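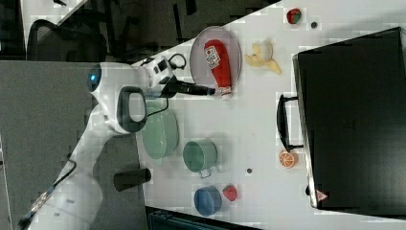 Monday nights used to be my laundry night. Now I spend them in a second-floor room at the Clistska building, watching high school kids argue about ketchup.

I'm a parent who also writes up school stuff for this page, so take my enthusiasm with a grain of salt, but the Fliststead robotics club is having a very good spring. The club is getting ready for the Skostance, the regional student contest in June, and this year they've entered the table-clearing event for the first time. In past years they built little wheeled things that pushed balls around. This year it's one arm, one gripper and a table full of lunch.

The event sounds so easy when you read the rules. Your arm gets a table with dishes and pretend groceries on it, and it has to sort them. Food goes on the tray, dishes go to the dish side, and you lose points for anything that ends up on the floor. Each team gets two rounds. I told my daughter I could do it in my sleep, and she handed me the controls and let me try. I knocked a mug over inside of a minute and spent the rest of my turn chasing a strawberry.

So now I have respect for the strawberry.

The practice table has a toy banana with the peel coming open, an apple, an orange slice and that strawberry, plus a big pale green bowl, a green mug and a blue cup. And then there's the ketchup bottle, bright red with a white cap, which has become sort of the star of the club. On the night I came by to take notes it was lying on its side in the round gray tray, with the tips of the gripper right down at the base of it, and five teenagers were having a real debate about what to do next.

One side wanted to go for the middle of the bottle, where the weight is. The other side said the middle is too fat and too slick and you should come in at one end, where there's an edge to work with. I've heard couples discuss buying a house with less feeling. They finally agreed to try both ways and write down every attempt, and there's now a notebook page that just says KETCHUP across the top, underlined a bunch of times.

The write-it-down part is a big deal in this club. The coach (a shop teacher by day, and very patient) has a rule that you can't say "it always does that" unless you can open the notebook and show it. The kids groan about this and then do it anyway. Their goal is 2,000 logged tries before the contest, with a note for each one on what they were picking up, where the fingers went and how it ended. I flipped through some of it. A lot of the notes say "slipped." One says "slipped (my fault)." One says "perfect, no idea why," which the coach circled in red pen.

They work in two ways, and I had to have this explained to me twice, so bear with me. Some of the tries are done by hand, meaning a student guides the arm through the whole move, slowly, and the computer saves it. Then the kids on the programming side take a pile of those saved moves and try to get the arm to do the same job with nobody steering. The steering kids and the programming kids each think the other half has the easy job! A few of them have started swapping for a night, which I thought was a great idea, and which led to the most polite shouting I've ever heard.

I asked one of the freshmen what the hardest item was, figuring she'd say the ketchup. Nope. She said the bowl, because you can't hug a bowl from the outside when your fingers are that narrow, you've got to pinch the rim, and if you're off by a little bit you just shove it across the table. The orange slice is her favorite. She said it's a nice shape. I have no follow-up to that.

There's also the matter of how the table gets set. The contest judges lay things out fresh for each round and the teams don't get to see it ahead of time, so the club has someone mess up the practice table between runs. This is a prized job. Things get laid on their sides and put near the corners, and the cup gets parked right next to the strawberry just to be mean. The juniors have been accused of favoritism in how they set the table for each other. I'm told there will be a sign-up sheet.

Now for money, because there's always money. The Skostance entry fee is $100 per team, and the club wants to send two teams. That part's covered. The bigger bill is the trip, with a bus, two nights of motel rooms and feeding a bunch of kids who eat like it's a sport. All together the club needs $3,750, and between the car wash and the bake table at the spring concert they're 60 percent of the way there. Turunen, the hardware store out by the highway, has put a jar on its front counter and is letting the club set up a table out front one Saturday. The kids want to bring the arm and let people try to pick up the banana for a dollar. The coach is thinking about it. I would personally go broke at that table.

You don't need to be a math whiz to join, by the way, and I'm passing that along because a couple of the kids asked me to. The club has people who came for the coding, people who came for the building and at least one sophomore who came because his ride home was in the club and he had to wait somewhere. He's now the best hand on the controls they've got. He moves that thing so slowly you want to scream, and then it lands exactly where he meant it to. When he's driving, the whole room gets quiet. I caught myself holding my breath over a toy apple.

My daughter, for the record, is on the programming side and thinks steering is "vibes." We've agreed not to talk about it at dinner.

The rest of the spring looks like this. Regular practice stays on Mondays from 6 to 8 p.m., upstairs at Clistska, and the side door by the parking lot is the one that's open. There's an open practice coming up before the end of the school year when families and neighbors can come in, watch full rounds with a clock going and ask all the questions they like. The club will pick its two contest lineups after that. Middle schoolers who are thinking about joining next fall are very welcome, and from what I've seen they'll be put to work messing up the table before they get their coats off.

If you'd like to help with the trip, drop something in the jar at Turunen or bring a check to practice, made out to the Fliststead robotics club. They could also use a few things that don't cost much: spare notebooks (the kind with graph paper), masking tape and old plastic dishes you don't care about anymore. Odd shapes are good. Gravy boats are very good, I'm told, since nobody has figured out where you'd even start with one.

I'll write again after the Skostance and let you know how they did. In the meantime the ketchup page is up to its second sheet, and as of this week the edge-grabbers are slightly ahead of the middle-grabbers, though the middle-grabbers say the bottle was set down crooked and want a recount.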